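Is the Brillthorpe open day worth it if you know nothing about robots?

mussa_muddler
My daughter wants to see the lab robot demo at the Votham site in March. Entry is free but parking isn't. Will I be bored?
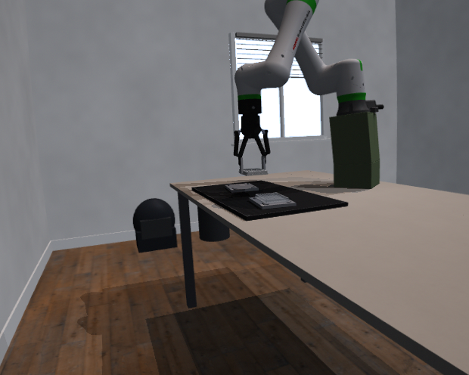

gravel_and_tea
I went last year with 446 other people, most of them in front of me. The demo is one arm moving plates about, and it does it slower than I clear a table. Mind you, it picks up with two fingers and I need both hands and a tray. Go to the early session – the colour-coded queue is a fiction by noon.
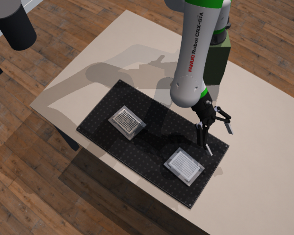 The talk runs long and the biscuits don't.
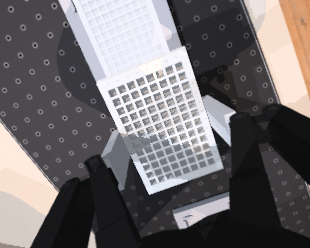
Skillel_fan reckons the talk was the best bit, and that the presenter took every kid's question, even the one about lunch. Fair enough. My seat was behind a pillar.
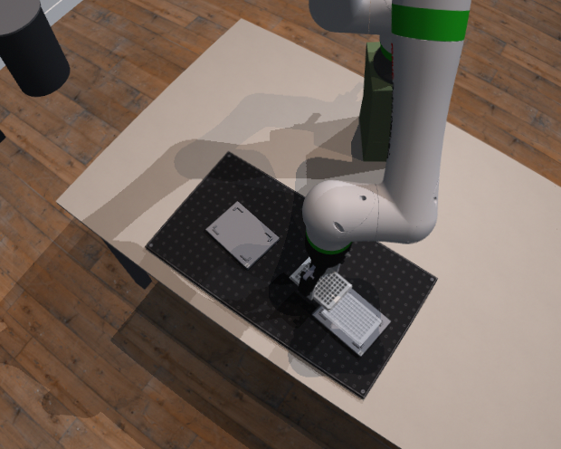

Do you need to book? Walk-ins are fine until the hall hits 91, then you wait outside.

oldkettle
bring a jumper, the hall is freezing. didn't stay for the robot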